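Unit 7: Licensing and Ownership Structure in Casino Resorts

Reading before class: the Bendham case pack, sections on the license application and the management agreement. Bring the fee worksheet.

1. Who holds the license

A casino resort usually involves at least three separate companies. The property company owns the land and the building. The operating company holds the gaming license and employs the casino staff. The parent company owns shares in one or both and raises the money. In a listed group, the parent also files notices with the exchange when a license is granted, renewed, suspended or refused.

Students often assume that the hotel brand on the sign holds the license. In most of the cases in this course it does not. The brand is licensed in under a management or franchise agreement and has no share in gaming revenue unless the contract says so.

In the Bendham case, the parties are:

Jisholm Holdings: listed parent
Jisholm Gaming Services: license holder, wholly owned
Betancur Land: property owner, unrelated to Jisholm
Garklow Hotels: hotel manager, paid by fee

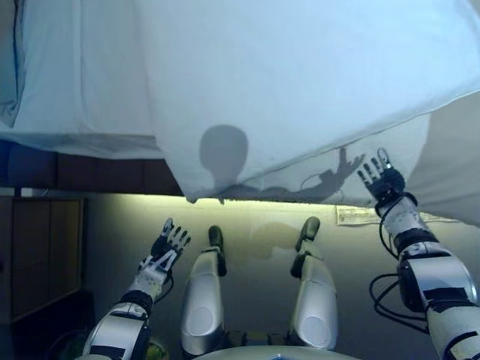

2. Conditions attached to a license

A full license is seldom granted at the time of the first application. The common sequence is approval in principle, then a conditional license, then a full license once the regulator has inspected the site. The Bendham approval in principle carried 8 conditions. The ones that matter for this unit are:

Minimum hotel size. The resort must have 300 rooms ready for guests before the gaming floor opens. Rooms under repair do not count toward the minimum.

Paid-up capital. The license holder must show that its capital has been paid in and has not been borrowed against the license.

Change of control. Any transfer of shares that gives a new party control of the license holder needs prior written consent. Note that the clause also covers transfers at the parent level.

Surveillance and cash handling. Plans must be filed before gaming equipment is moved onto the site.

Read the room condition together with the management agreement. Garklow decides when a room is released for sale, but Jisholm Gaming Services carries the penalty if the minimum is not met. The agreement therefore sets a release standard and a deadline for disputes. 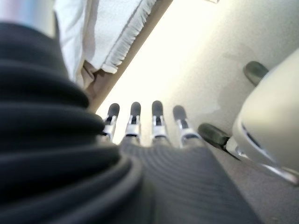 The deadline is short: Garklow has 7 days from a written request to release a room or state a defect in writing. If it does neither, the room is treated as released for the purposes of the agreement. The regulator is not bound by this and may still exclude the room after inspection. A contract between private parties cannot widen a license condition.

At full build the resort will have 545 rooms. The second phase has no separate gaming approval, and the conditional license does not allow a larger gaming floor when it opens.

3. Fees and revenue

Three payments should be kept apart in the worksheet. The license fee is fixed and is due each year in March. The gaming tax is charged on gross gaming revenue, meaning bets taken less winnings paid. The management fee goes to Garklow and is charged on hotel revenue only.

Complimentary rooms cause most of the errors. When the casino gives a player a free room, the operating company pays the hotel an internal rate. That payment is hotel revenue under the management agreement, so it raises Garklow's fee. It is not deducted from gross gaming revenue when the tax is worked out.
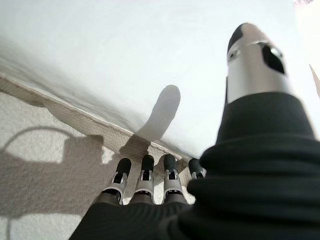
4. Work for the next class

Draw the ownership chart for Bendham and mark which company holds each contract.

Explain in one page whether a sale of Betancur Land would need the regulator's consent under the change of control clause. Quote the clause.

Complete the fee worksheet for the first year of operation. Show complimentary rooms on their own line and state the internal rate used.

Definitions of gross gaming revenue and net gaming revenue are in the Unit 6 handout.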